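Home Threads Replies Media About Log in

Lamduan Bunnag
2018-01-20

Thread on the hand-held gripper build at the Graltholm shared workshop. Mostly numbers and mistakes. Previous thread stopped at the first set of finger linkages, so I'm picking up from there.

1/ Both hands now exist. Left and right are the same mechanism, mirrored. You hold one in each hand, do the task yourself, and the recording is what the arm learns from later. The arm is a separate project and not in this thread.

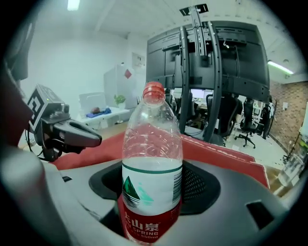
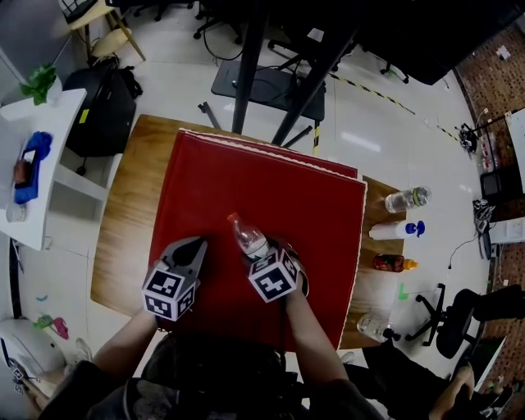 Bottle handling over the red board: from the gripper's own camera, then from head height.

2/ Bottles are the current test object. They're cheap, they vary, and a clear one gives the depth estimate a hard time. A partly filled bottle also shifts its weight when you tilt it, and I want that in the data.

3/ The white cubes on top carry the fiducial markers. Tracking software called Silteo, written by Tirta Hidayat for his own bench, gives a pose per cube. I asked for a copy in July and have been sending him bug reports ever since.

4/ Why a cube and not a flat plate: a plate is fine until you roll your wrist, and then you have no pose at all. With a cube there's usually at least one face square enough to the camera. Costs some weight up high. Worth it.

5/ First cube was printed in one piece with the markers glued on as paper. The glue wrinkled one corner and the pose on that face was off by a steady 11 mm. I spent an evening blaming the calibration. Reprinted the face, error gone.

6/ Finger curve is revision four. Revisions one and two were straight and pinched a round bottle at two points, so it spun. Three was curved but too stiff. Four flexes a little near the tip. Print it on its side or the layers split at the root.

7/ Trigger return is a plain extension spring. I tried a torsion spring first and it crept out of its slot. If you're copying this, leave yourself room to change the spring. The one you pick first will be too strong and your hand will tell you after 50 grasps.

8/ Encoder on the trigger shaft reads finger opening. Raw counts run from 61 at fully closed to 3,787 at fully open on the right hand. Left hand is different because I seated the magnet badly. It gets its own calibration file and I've stopped being bothered by it.

9/ Don't assume the two ends are linear in between. The linkage isn't. I measured the gap with calipers at a set of trigger positions and fitted a curve. Took less time than arguing about it.

10/ Time sync. Each hand has its own clock and they drift. Current fix is a hard tap of both grippers together at the start of a take and again at the end, then line up the spikes. Crude — but it has been good enough for tabletop work.

11/ Clear plastic problem: the depth estimate sees the table through the bottle wall. It does better on the label and cap. I don't have a fix. For now I log the finger opening and trust it over the camera once the bottle is held.

12/ The red board helps more than I expected. Bottle outlines stand out better against it than against wood grain, and it takes the knock when you drop something. Get one with some give in it.

13/ Shape matters more than size for the fingers. Round bottles are easy now. Squeeze bottles deform when you grip them, so the opening reading keeps moving after contact. I have started marking contact by hand in the log until I can write something to detect it.

14/ Parts notes, since people asked last time. Bearings and the shaft came from Igwe. Fasteners are whatever was in the workshop drawers, and that's why there are two thread sizes in the drawing. I'll clean that up. The finger files are under the Sostovlow folder, same name as before.

15/ Weight is the remaining complaint. My forearms are done after roughly half an hour. Moving the battery off the hand and onto a belt is next, which means a longer cable and another connector to fail.

16/ To do: reseat the left magnet, one thread size throughout, a strain relief that isn't a zip tie. Then back to lids — unscrewing with two hands is the task I built these for and I've been putting it off.

17/ Tirta asked whether the cube mount fits the old handle. It doesn't. The hole spacing changed at revision three. I can upload an adapter plate if anyone else needs it.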